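Reading Corner, April

Our youngest book club has been racing through The Lantern Fox, and Bianca Olteanu (age 8) has kindly sent us her thoughts. She loved the bit where the fox hides in the bakery, though she felt the ending came far too quickly, and I must say I agree with her! 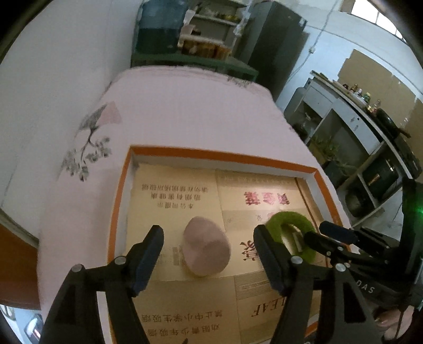 Bogdan Radu liked the badger best and gave the whole thing four stars. Next up is The Clockmaker's Goose, so do pop in and ask Safta for a copy.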